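Kiltdale open day, Monday afternoon

I went because Mayuree Hemmin kept telling me the home care center had changed how it teaches laundry. I had doubts about paying for a folding lesson. The bedroom session was the one everyone lined up for.
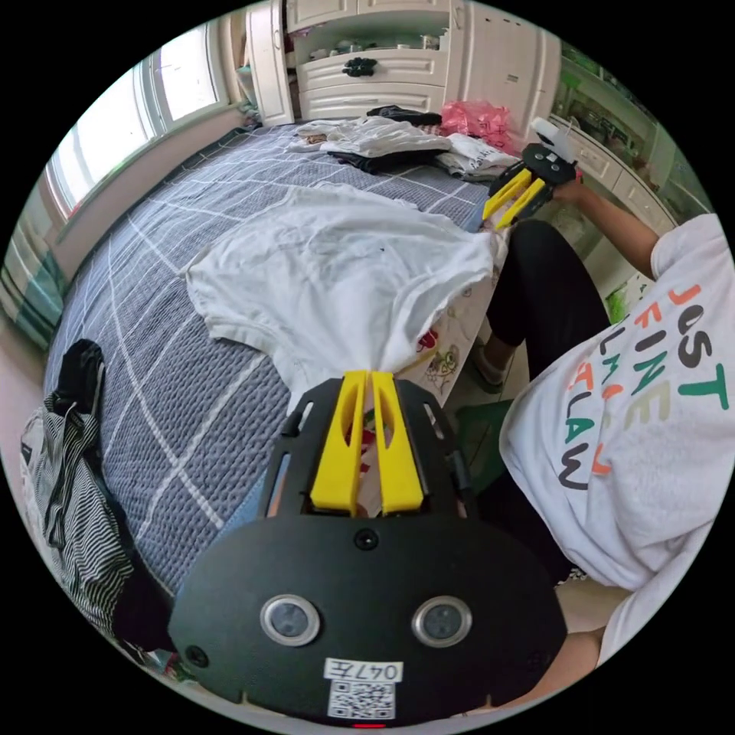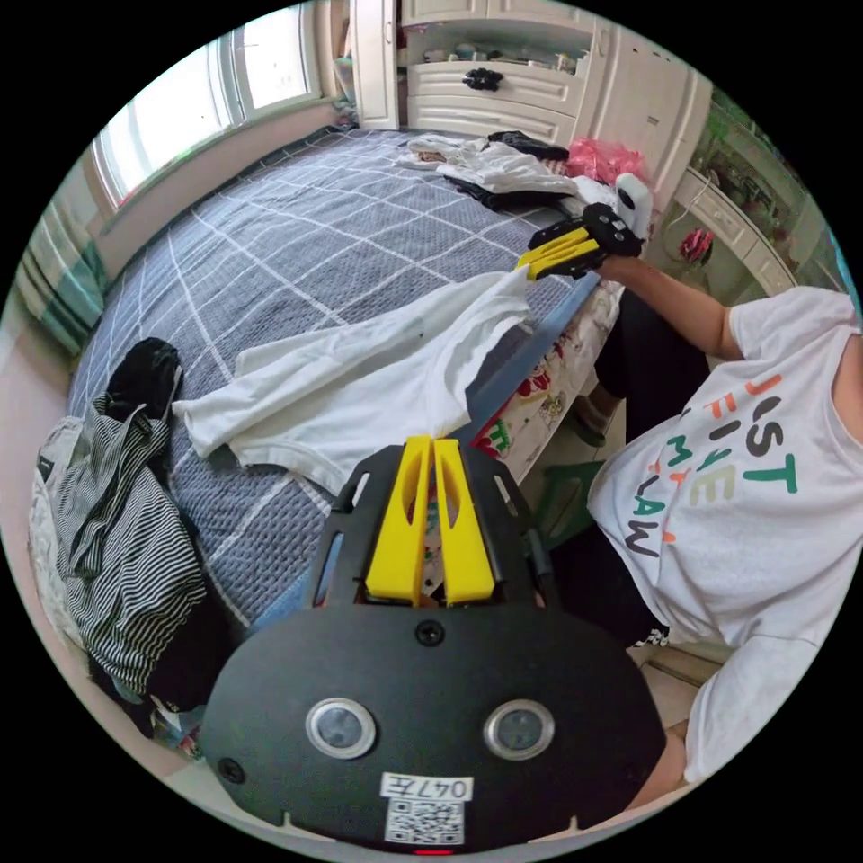 Photos: Mayuree Hemmin

The idea is that you sort and fold on the bed. Fine, but the bed already had a pile of clothes at the far end and a pink plastic bag beside it, so the working space shrinks fast. A white top spread out on a quilt takes up more of it than you'd think. I do this on a kitchen table at home and don't see the gain.

The handout claims you'll save 100 hours a year. No source given. Entry was 3 dollars, which I won't argue with, but the full Phuthong course costs 336, and I'd want to see a closet six months later before spending that.

Parking was bad.

Contact Kiltdale Visits | Back to top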